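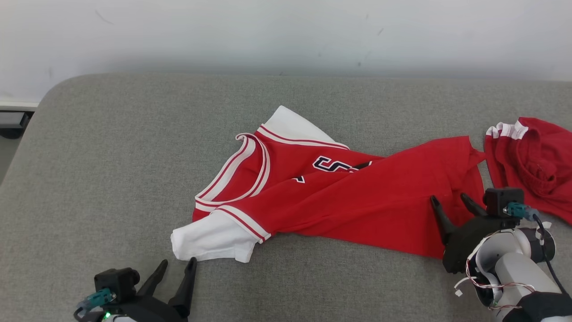 Credential reuse is still the cheapest way into a company network. An attacker buys a list of passwords stolen from some unrelated site, runs it against the login page of a payroll or mail system, and waits. The unrelated site is often a trivial one: a league sign-up form, or a shop that sells red basketball-style jerseys like the one lying crumpled on the gray upholstery. The shop may hold no payment data at all. It holds an email address and a password, and the same pair may open the customer's account at work.

Andik, a distributor of machine parts with 200 employees, met this problem in February. Its mail gateway logged successful sign-ins to five accounts from address ranges the company had never used. No malware was found on any workstation. The passwords had been correct on the first try.

The review that followed was done by Stallell, an outside response firm. It compared hashes of the staff passwords with published breach lists and found 49 matches. Most belonged to ordinary users. Two belonged to service accounts, one of which could read the backup share. Neither service account had been changed after it was created, and the person who created them had left the company.
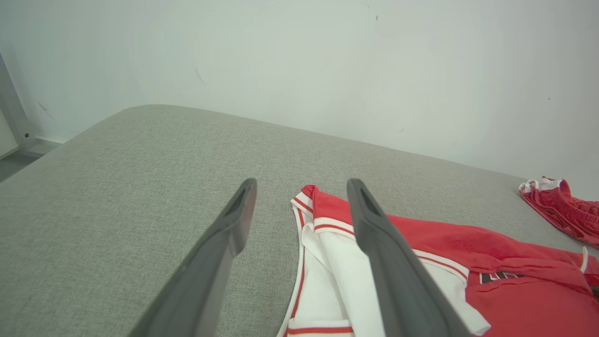 The backup share mattered more than the mail. It held a full copy of the directory database, and anyone with that file can attack every password offline, with no lockout and no log entry. Stallell could not show that the file had been copied. The share kept access records for 20 days, and the first foreign sign-in was older than that. Andik chose to treat the file as lost and reset everything.

The reset took one weekend. The repairs took longer. Andik moved remote access behind Leinonen, a sign-in broker that requires a hardware key, and shut off the older mail protocols that accept a password alone. Those protocols are a common gap. A second factor on the web login does nothing if a mail client can still connect without one.

Two devices could not be moved: a warehouse scanner and a label printer, both of which send mail over the old protocol. They now talk to an internal relay that accepts connections from their two addresses and delivers to one mailbox. The relay has no route to the internet.

Log retention was the last item. Sign-in and file access records now go to Jelliven, a separate log store, where domain administrators can read but not delete them — a permission split that should have been in place from the start. Retention is set at 200 days. Storage cost was lower than expected once debug messages were filtered out at the source.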